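Sinum Nachrichtenarchiv — Benutzerhandbuch
Abschnitt 7: Ein Dossier zu einem Konflikt anlegen

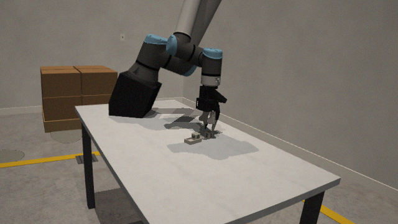 Abb. 7: Roboterarm über einer langen Tischplatte (Computergrafik)

Schön, dass Sie bis hierher gekommen sind! Wer Meldungen über Waffenruhen, Sanktionen oder Gipfeltreffen verfolgt, hat schnell mehr Material, als sich im Kopf behalten lässt — und dafür gibt es das Dossier.

1. Öffnen Sie im Hauptmenü den Punkt »Dossiers« und wählen Sie »Neu«.
2. Geben Sie einen Titel ein, höchstens 40 Zeichen. Nehmen Sie ruhig etwas Schlichtes, etwa »Grenzgespräche Oktober«.
3. Wählen Sie unter »Quellen« die Agenturen und Ministerien aus, deren Mitteilungen einlaufen sollen. Zur Auswahl stehen derzeit 102.
4. Stellen Sie die Sprache der Originaltexte ein und klicken Sie auf »Speichern«.

Hinweis: Der erste Abruf kann ein Weilchen dauern, bei großen Themen kommen leicht etwa 1.005 Meldungen zusammen. Holen Sie sich in der Zwischenzeit gern einen Kaffee, das Programm arbeitet allein weiter.

Achtung: Übersetzte Zitate von Regierungssprechern sind mit »Ü« gekennzeichnet. Bitte vergleichen Sie diese vor der Weitergabe immer mit dem Originalwortlaut!

5. Möchten Sie das Dossier mit Kolleginnen teilen, tragen Sie deren Namen unter »Mitlesende« ein und bestätigen Sie mit »Freigeben«.

Fragen zu diesem Abschnitt beantwortet Fumiko Minami (Redaktion Handbuch).
Stand: 20. Mai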